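Hotel suspends robot housekeeping trial after towel jam trips arm

The Grendholm hotel in Urnunmont has suspended part of its robot housekeeping trial after one of the machines kept hold of a towel, pulled against it and shut down with its arm extended over a guest room vanity. No one was hurt. The room was vacant at the time.

The fault happened in November, shortly after 2 p.m., in room 107, according to a report the hotel gave to its staff. The robot had been sent to clear a used hand towel from beside the sink and drop it in a bin. The report says the gripper closed on the towel as planned but did not open when told to. The control software recorded the towel as dropped and started the next task, which called for the arm to move across the counter to the soap bottle.

Part of the towel had worked its way into the finger linkage, and a loose end had caught under the faucet lever. When the arm moved, the towel went tight. The lever was pulled open and water ran into the sink for four minutes before a supervisor reached the room and pressed the stop button. By then the arm had tripped its own force limit and locked.

Damage was limited to the faucet cartridge, which has been replaced, and one finger pad on the gripper.

Boiko, the contractor that runs the trial for the hotel, said the gripper reports its position by motor angle alone. With cloth packed in the linkage, the motor had turned far enough for the software to read the fingers as open. Maksym Tkachenko, the contractor's site lead, said the same mismatch was found afterward in the logs of 39 earlier towel pickups, out of 623 made since the trial began. In those cases the towel fell free on its own and the error went unnoticed.

"We were checking whether the motor moved, and we should have been checking whether the towel was gone," Tkachenko said.

Bathroom work is the hardest part of the trial, according to the contractor. Counters are narrow, the surfaces are polished, and small items sit close to the faucet and basin. Towels are a particular problem since they change shape each time they are picked up.
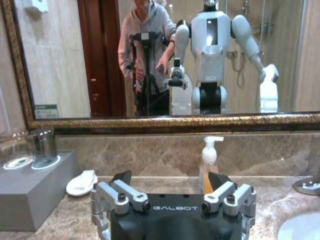
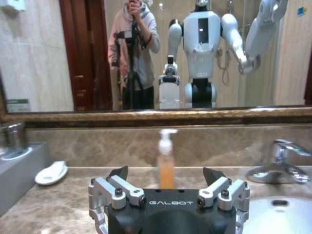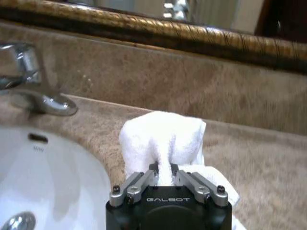

Bohdana Yatsenko said housekeeping staff had complained about slow towel releases well before the shutdown. She said attendants had twice written in the shift book that the robot was "shaking its hand" over the bin, and that no one from the contractor had asked them what they meant. She also wants a stop button that can be reached from the hallway. The present one is on the robot's back, and in a small bathroom that means squeezing past the arm to get to it.

Tkachenko confirmed that the notes were in the shift book and said they had not been passed on. Boiko now collects the book each evening.

Towel handling has been stopped on every floor. The robots may still move soap bottles and cups, but only with an operator in the room and at reduced speed. The contractor is testing a change that makes the arm lift the gripper clear of the counter after each release and check by camera that it is empty before starting another task. If cloth is still in the fingers, the arm is to stay where it is and call the operator.

A second change concerns the force limit. The arm was set to lock once the limit was reached, which kept it from pulling harder but also left the towel tight and the faucet running. Under the new setting it would ease back until the pull drops, then lock.

Ivan Fedoruk, the hotel's manager, said guests would see no change in service, as all rooms in the trial are also cleaned by hand. He said the hotel had not decided whether to extend its contract, which runs through the winter. Wireless stop buttons have been ordered and will be carried by attendants on the floors where the robots work.

Room 107 has gone back into use. The robot involved has been fitted with a new finger pad and will be used for release tests, with a technician present, before it returns to regular rounds.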